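Tustcombe Students Set the Table for Two-Armed Robot Contest

TUSTCOMBE, Mon 3 October – Setting a dinner table takes most people a minute or so. The student robotics club at Tustcombe Technical College has been at it since March, and the members are having a great time!

The club is getting ready for the Naneck Cup, a student contest for robots that do household jobs with two arms. This year's task is called Table for Guests. Each team's robot must lay out candles, holders and bowls the way a host might before company arrives, then clear everything away again. Teams get 9 minutes for a full run, and the arms have to do the work on their own once the start button is pressed.

"It sounds so simple when you read the rules," said Ngọc Lâm, the club's student captain. "Then you put a candle down in front of a robot and realize how much your own fingers have been doing for you all your life. I love this task. Every object on that table teaches us something different." 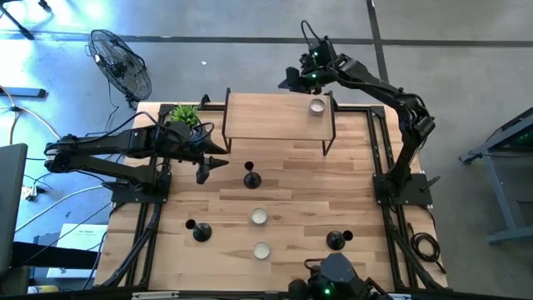 The candle part of the task is where most of the club's practice hours have gone. A robot has to pick up a candle by its rim, carry it level and lower it into a cup on top of a narrow stem. Tea lights in silver cups and black goblet-shaped stands make for a fussy pair, and the small raised shelf at the back of the table adds another height for the arms to learn. A stand bumped even slightly can tip over, and a tipped stand costs the team points.

Club members teach the arms by guiding them through the motions and saving each attempt. They have saved 700 attempts so far, good and bad. A program the students named Tudis learns from those attempts and works out its own movements for the next try. Younger members often start out by sorting the attempts, and they pick up the reasons behind a good grasp very quickly that way.

Bowls are a newer part of the contest. A rounded bowl gives a gripper very little flat surface to hold, so the students have been trying different ways of coming in at the rim. They also practice moving the bowls to new spots between tries so that Tudis doesn't simply memorize one position.

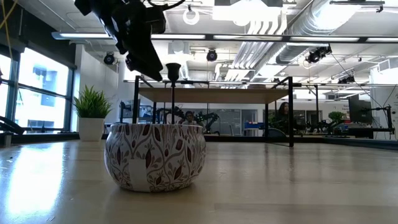 How the Club Works

The club meets after classes and is open to any student at the college, with no programming experience needed. Members split into groups for arm control, vision and table setup, and they trade places every few weeks. Several of this year's strongest programmers joined to help with wiring and got curious.

Marjorie Sedgwick, the club's faculty adviser, said the trading of places has made a big difference. "The person who sets out the bowls today is the person who reads the code next month," she said. "They talk to each other in a way I didn't see when everyone had one fixed job. And they cheer for each other, loudly. You can hear it down the hall."

The students also keep a shared notebook of what they try. Recent pages cover gripper angles, the effect of changing daylight on the vision program, and a long running argument over whether the bowls should be placed before or after the candles.
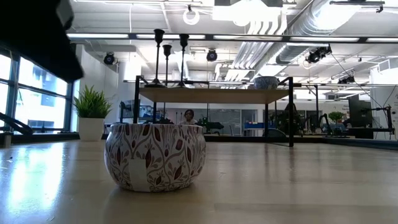

For now the team is leaning toward bowls first, which leaves both arms free for the candles at the end. Lâm, who argued for the other side, says the question is still open and will be settled by practice runs.

The club will send 2 teams to the Naneck Cup. Both will use Tudis, but each has written its own plan for sharing the work between the left and right arms. Travel is being paid for in part by the Trương Fund for Student Projects, which has backed the club for 3 years.

An open practice evening will be held before the teams leave. Families, neighbors and future students are welcome to come watch full runs, ask questions and try guiding an arm themselves. Details will be posted at the college front desk and on the club's page.

Media contact: Marjorie Sedgwick, Robotics Club Adviser, Tustcombe Technical College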